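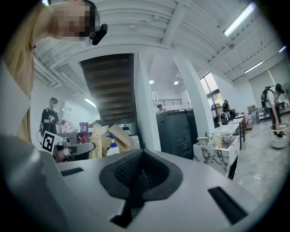
Rohani Ngui wrote on 02/10/2018:
> Has anyone walked the Skasau path since the March landslip? We want to do
> Climlow to Ngau in a day but my map is from before they moved the stile.

Hello Rohani and all,

I did it a fortnight ago, with my sister and a very muddy spaniel! The path is open again. You go round the slip on the uphill side (there's a rope handrail, a bit wobbly) and come out by the old sheep pens, where the new stile is. After that it's lovely, all bracken and long views, though we lost the way for a while above Tultari and had to ask a man on a quad bike.

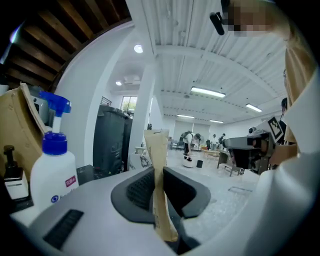 Can you still get a bus back from Ngau? There's one at 1000 from the chapel and then nothing until late afternoon, fare 50p with the walkers' card, so I'd leave a car there if you can.

Take the newer map if you can find one, the old one has the wood on the wrong side of the beck. I've a spare and can post it, just send me your address off list.

Happy walking!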